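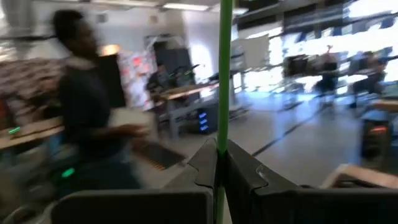 *Notes by the course instructor, Rusdale shared workshop. Build course, session 4: fingers, grip and the wrist camera. Revised in May.*

Bring your gripper base, both fingers, your laptop and the bag of screws from session 3. If your servo is still buzzing at rest, come early (the doors open at 5:30 p.m.) and we'll look at it before we start.

Tonight is my favorite session of the whole course, because it's the one where the thing on your bench starts picking stuff up!

## Where we are

By now everybody has an arm that moves to a commanded pose and holds it. The arms are the Dandard kit with our own wrist plate. The gripper is a local design called Grarkura, version two, and the files are in the course folder. Please don't print version one. The mounting holes are in different places and you will find this out with the last screw.

## Why start with a rod

A thin rod is a wonderful first object. It has the same shape all the way down, so you can grab it at any height, and it shows every mistake you make:

- If one finger is seated higher than the other, the rod leans toward you or away from you when the jaws close.
- If the notches don't face each other squarely, it twists.
- If the fingers close too far off center, it gets dragged sideways before it's gripped, and you can watch this happen on the camera view.

A bright color helps a lot. Against a busy room, with people and benches and windows behind it, a green rod is easy for you to follow and easy for a simple color threshold to find. Dark rods vanish against dark fingers, so leave those for later.

## Fitting the fingers

1. Power off. Really off, at the supply.
2. Slide each finger onto its base with the notch facing inward.
3. Start both screws before tightening either one.
4. Close the jaws by hand and look down between them. You want the notches to meet evenly.
5. Tighten, then look again. Tightening moves things.

The angled fingers are my pick for tonight. The flat ones are great on boxes, but a rod can roll on them, and the notch gives it somewhere to sit.

## Closing force

Open the config file and set the closing limit to 40. The scale is the kit's own and runs up to 100, so don't try to read it as newtons. Put the rod between the fingers, close, and give it a gentle tug. If it slides, go up in small steps. Stop at 92 even if it still slides, and check the finger alignment instead. Past that the servo heats up quickly and you learn very little.

Write down the number that works for you. It will be different from your neighbor's, and that's fine. Printed parts vary, servos vary, and I have never seen two of these grippers agree.

## The wrist camera

I love this part. Once the camera is on the wrist, the fingers hold the same place in the view while the whole room swings around behind them. It takes some getting used to, and then you stop wanting any other view.

Things to check:

- **Both fingertips visible.** If you can only see one, tilt the mount before you touch any software.
- **Exposure.** Our windows are strong. When the camera turns toward them, auto exposure can do odd things, so lock it once you have a setting that keeps the fingertips readable.
- **Blur.** Fast wrist moves smear the background, and that's no problem for tonight. If the rod itself smears, cut your speed.
- **Cable.** Leave a loop at the wrist. Turn the joint through its full range by hand before you let the motor do it.

The viewer connects on port 3218. If it opens to a gray window, the stream is probably still held by an earlier session. Close that one and try again.

## Exercise: 20 grips

Do 20 grips in a row without changing any settings. Set the rod upright in the foam block, move in, close, lift a hand's width, lower, open. For every grip write one line: held, slipped or missed, plus whatever you noticed. "Leaned left again" is a perfectly good note.

Then change ONE thing and do another set. It's tempting to fix three things at once (I do it at home all the time) and then you've no idea which one mattered.

## For next time

Read the Crăciun handout on soft fingertips. It's short, and the section on casting pads in a printed mold is terrific. Bring one object from your kitchen that you'd like the gripper to hold, nothing made of glass please.

Spare screws are in the drawer under the printer. Put the hex keys back in size order.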